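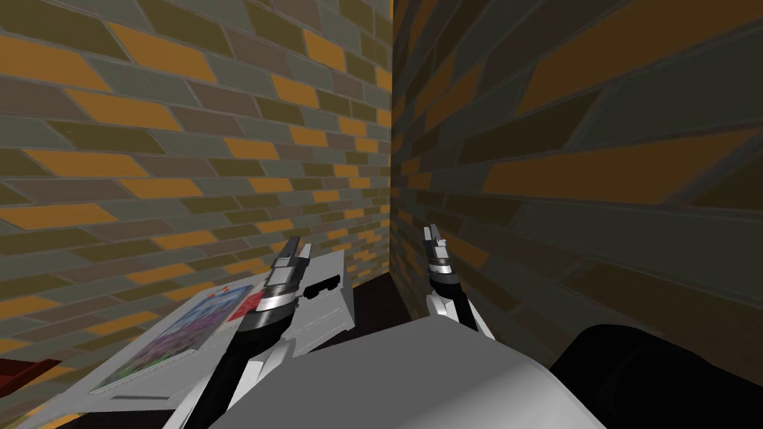

4. Running the corner trials

This section takes you through a full set of corner trials in Sakanel, the simulator we use for all the two-arm work. Corners are where the method really earns its keep! With a wall on either side, the arms have far fewer ways to reach a flat box, and the planner has to think about both of them together.

Before you start, finish the set-up in section 3 and check that the Rusano planner is loaded.

1. Open the trial list and choose "Corner, flat box".

2. Set the number of trials to 1,000. Smaller sets will run happily, but the scores jump about too much to compare with ours.

3. Leave the wall colours on "mixed". The brick pattern changes from one trial to the next, and the vision part of the method learns a great deal from that.

4. Put both arms in the ready pose, grippers open and empty.

5. Press Start and watch the first few trials at normal speed. It's a lovely thing to see the two arms making room for each other, and you'll soon get a feel for what a good approach looks like.

6. Switch to fast mode and let the set finish.

Note: If a gripper touches a wall, the trial is marked "contact" and carries on. Contacts are kept apart from failures in the results file.

Caution: Do not change the box size part-way through a set. The planner keeps its old grasp points and every score after the change will be wrong.

4.1 Reading your results

In our own December run at Sturach we planned both arms together and logged 138 contacts in 1,000 trials. Planning one arm at a time gave 162 on the same list. We were thrilled with that, though the gap shrinks when the box lies flat against a wall, and we'd love to know why.

If your contact count is well above ours, reload the Gerlach arm model and repeat from step 4.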